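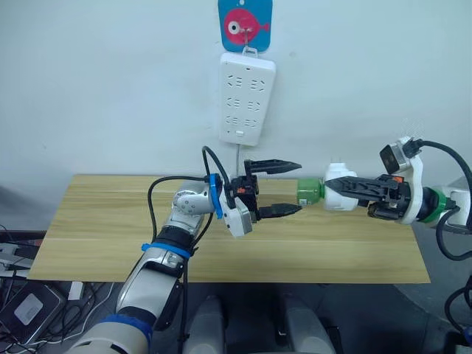
1 min read

Wednesday, July 21, 2021

Glue tests, day 2. Hot in here again, hide glue skinning over before I can get the clamps on. Warmed the Wendum offcuts first this time, much better. Two joints left overnight, both held at 38 kg, third one let go along the glue line (my fault, starved it).

Iritz batch still smells off. Dont use it for the Hundside chairs until we've heard back from them. Old pot from March is fine, use that.

Tetteh invoice is 2649, not the one I wrote on the board — please change it if you're in before me.

Oak is reading damp on the bottom rack. Restack with stickers tomorow, then try the longer open time. Need more brushes.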